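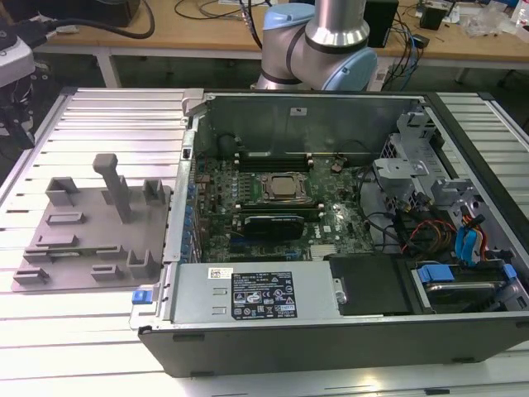

From: Valter Carrilho
To: dondside-refurb list
Subject: Re: [dondside-refurb] tower from the Mathebula batch, cooler off, what next

Quick one before I have to run, sorry for the fragments.

> On a morning in June, Kurnodov wrote:
> Got the first of the Mathebula towers open. Side panel off, machine on
> its side on the bench. Cooler is off and I can see the processor
> sitting in its bracket. Do I have to take the processor out too, or
> just clean it? Also the blue drive carrier won't budge and I don't
> want to snap it. And do we keep the memory that's in there?

Leave the processor where it is. Bracket closed, lever down. Wipe the top with a lint free cloth and a bit of alcohol, middle outwards, until no more gray comes off on the cloth. Don't go near the socket with the cloth, one bent pin and the board is scrap. Lost two that way last year, both mine.

Drive carrier – squeeze the two blue tabs toward each other and pull straight out. Unplug the data cable and the power first or it'll feel stuck, which is probaly what you've got. Don't pull on the wires, hold the plug. The rails flex more than you'd think so no need to be shy with them.

Every drive goes in the wipe box, even if it looks dead. Write the tower number on it with the marker before it leaves the bench. We had 6 drives last month with nothing on them and I spent an evening matching them up from the sheet.

Memory: keep it. Test in place first, one stick at a time, full pass. If it passes it goes back in the same machine. We're short on white-latch boards with a full set so don't go borrowing from the ones on the done shelf, ask me.

> Should I change the coin battery on all of them or only the ones that
> lose the clock?

All of them. We have 221 cells from the Tronico order and they won't keep forever. Old ones in the jar by the sink, tape over the flat side please.

Power supply stays in unless the fan grinds or it smells. Do NOT open it, whatever anyone told you. Copy the wattage off the label into the sheet while the case is open, saves us tipping it over again later. Last column. Same for the sticker number if there is one.

Fresh paste: a blob the size of a pea, don't spread it. Cooler down evenly, screws corner to corner, a couple of turns each. Plug the fan back in!! Then power on with the panel still off and watch that it spins up.

Sheet is up to line 166 so start at the next one. Door code is still 2527 for anyone coming in the evening, the outer door sticks so give it a shove.

I'll be in after four with more paste and the long screwdriver. If the carrier still won't move leave it and do the next tower, I'll have a look when Im there.

Valter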